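The Brick Table is back, and it has bigger bricks

If you came along to the spring sessions at Kistance you will remember the brick table, and you will probably remember it being rather noisy! We are very happy to say it is running again from April, in the long room on the first floor, with new challenges, a proper box of large bricks and a few changes that people asked for.

For anyone new, the brick table is a building hour for mixed ages. You turn up, you find a partner you didn't come with, and the two of you build small things on a baseplate using large plastic bricks, the chunky sort with two round studs on top. Nothing you make will be taller than a milk jug. The fun is in the talking, because for most of the hour one of you knows what the build should look like and the other has the bricks.

Anju Rawat came up with the format when she was running a family club at Prosham, and she brought the idea to us with a carrier bag of bricks and a page of notes that we still use. Her first challenge is called Back Row Only. You may build on the far end of the plate and nowhere else, so the front rows stay clear, and your partner has to tell you where each brick goes without pointing. It sounds easy. Try it with blue, yellow, blue, blue and a green one tucked low in front, and see how quickly "behind" and "next to" come apart – Hemant Bajpai and his partner spent most of one session on five bricks and came out laughing, with the green one on the wrong side of everything.

We moved to the large bricks after a good deal of discussion. The small ones are lovely and there are far more shapes to choose from, but they roll under radiators, they are hard on stiff fingers, and from the other side of a table you can't see what your partner has picked up. The big ones you can see from the doorway. They also make a very satisfying clunk when they go home on the studs. Sarla Negi, who has arthritis in both hands and has been to nearly every session, told us she had stopped dreading the pulling apart at the end, and that settled it for most of us.
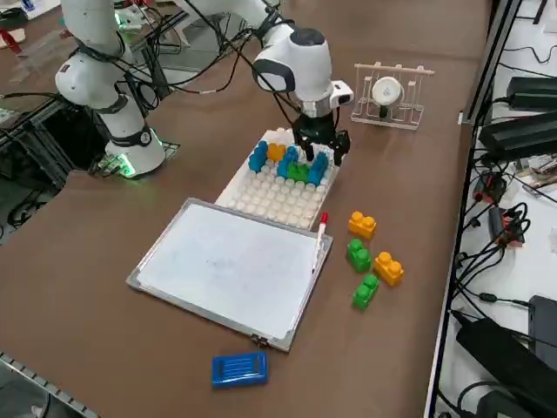
Colours matter more than you might think. We keep to blue, yellow and green for the first half of the hour, and the reason is simply speed: three names, everyone knows them, no arguments over whether something is orange or a sort of tan. For people who find yellow and green hard to tell apart we have been trying a different way of calling, by place in the line, so "the second one along, nearest you". It works very well and several pairs now do it out of choice. If you would like to play that way from the start, just say so when you sit down.

The other change is that every pair now gets a small whiteboard. Last time we handed out paper, and by the end there were drawings all over the floor and no way of telling whose was whose. With a board you sketch the plan, your partner gets ten seconds to look at it, and then you wipe it off and they build from memory. The rubbing out is the best part, especially for the under-tens. Please stand the pen up with its cap on when you finish with it. We lost a whole pack last season to caps left off, and Bheki Hendricks has asked me to put this in writing.

Bring an old cloth if you have one to spare. The boards never come up perfectly clean with an ordinary eraser, and a bit of grey always stays behind. It makes no difference to the drawing, but some of us like a fresh start!

New this season is a challenge from Tomás Figueiredo called the Staggered Line. You set a few loose bricks out on the bare table, each one a little off from the last, with the colours taking turns. Your partner studies the line, turns round, and then describes it back to you while you check. After that you swap. I was sure I would be good at this and I was hopeless, then oddly better on the second go once I started saying the colours out loud like a rhyme. Tomás has versions with four, six and nine bricks, and he won't show anybody the nine until they have done the six twice.

We counted the bricks when the new box arrived, mostly to settle a bet, and there are 304 in it. That is plenty for every pair in the room, with a good heap left over for the free build in the last ten minutes, when there are no rules at all and you may use the front rows as much as you like.

Sessions start at half past four and finish at half past five. There are 19 places each time, and we take an odd number on purpose so that somebody can float between pairs and be asked to settle disputes. It's a very popular job. Children under eight should come with a grown-up, who will be expected to build. The room is up one flight of stairs but the lift is working again, and there is tea afterwards.

To book, put your name on the sheet by the front desk or ring and leave a message. If you have large bricks at home that have been outgrown, we would love them, in any colour, and baseplates even more so. A wash in warm soapy water first, please, then leave them by the desk in a bag marked Brick Table.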